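Switching to the night rate, one winter in

I signed up for the time-of-use plan last November. Under the old plan I paid the same price per kilowatt-hour no matter when I used it. Under the new one, power is cheap from 10 at night until six in the morning and costs a good deal more from four to nine in the evening. The rest of the day sits in between, close to what I paid before.

I put it off for two years because I assumed it only made sense for people with electric cars. I don't have one. I have a water heater, a dryer, a dishwasher and a chest freezer in the garage, and I cook dinner at the same time everyone else does.

The water heater was the big one. It had been running whenever it felt like it, and a lot of that was right after the evening showers, at the worst price of the day. I had a timer put on it in the first week. It now heats from midnight to five and gets a short top-up at noon. We ran out of hot water twice in December, both times with guests in the house. I moved the noon top-up from half an hour to an hour and it hasn't happened again.

The dishwasher has a delay button I had never pressed. I load it after dinner and set it for eleven. It's louder than I thought, which I know now because my bedroom is above it.

Cooking I mostly left alone. I tried making dinner at three and reheating it, and gave that up inside of two weeks. What did stick was doing the long things early: beans, stock, bread, anything with more than an hour of oven time gets done before lunch.

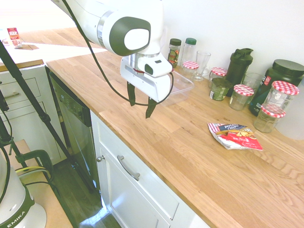
Young-sook Um wrote in after my last post to say that the oven hardly matters and I should look at the dryer instead. On her bill the dryer was the second largest thing after heat, and moving four loads a week to the morning did more than all her kitchen changes put together. She also said to clean the vent duct first, all the way to the outside wall.

She was right about the duct. Mine hadn't been cleaned since we moved in, and a load of towels went from 80 minutes to 58. I do laundry before work now, two loads back to back, and fold it at night.

From the start of November to the end of March we used 1,706 kilowatt-hours in the night hours, going by the utility's website. I don't have a good number for the winter before, as the old meter didn't split it out. The bills were lower in every month but January, when it was very cold and the space heater in the back room was on most evenings.

You can go back to the flat rate once without a fee, but only in the first year. I'm staying on through the summer to see what the air conditioner does to it. Four to nine is when the west side of the house gets hot, so I expect July to be the hard month. I've ordered thicker curtains for those windows.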